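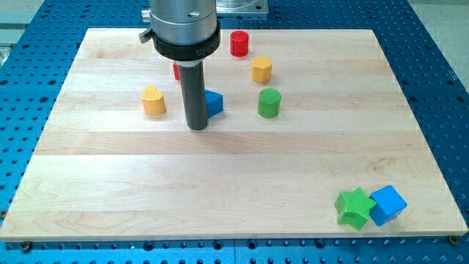
Una tabla de arce para jugar encima

En el taller de Mondell, en la primera planta de una antigua imprenta, se preparan juegos de formas para las ludotecas del barrio. La encargada me recibió un miércoles por la tarde y pidió que no pusiera su nombre. "El trabajo es del taller", me dijo.

Empezamos por la madera. La tabla es de arce claro, hecha con listones pegados. "Antes usábamos pino y se marcaba con todo. El arce cuesta más, pero lo lijamos una vez al año y queda como nuevo." Le pregunté por las vetas más oscuras. Me contestó que le gustan, y que una vez devolvieron una tabla por ese motivo y se la quedó ella.

Sobre la tabla van las piezas de plástico: un cilindro rojo, otro verde un poco más grande, un prisma hexagonal amarillo y un corazón, también amarillo. La cara de arriba tiene relieve. "Los niños pasan el dedo antes de mirar el color. El corazón lo piden siempre, y es el que más se pierde."

El juego completo se llama Fumico y tiene 14 piezas. Ya han entregado 500, casi todos en Fluvport. Quise saber si piensan hacerlo en madera. "Lo hemos hablado mucho. De momento no, porque el relieve fino se gasta con el lavado." En octubre quieren probar una tabla más pequeña, con el canto redondeado.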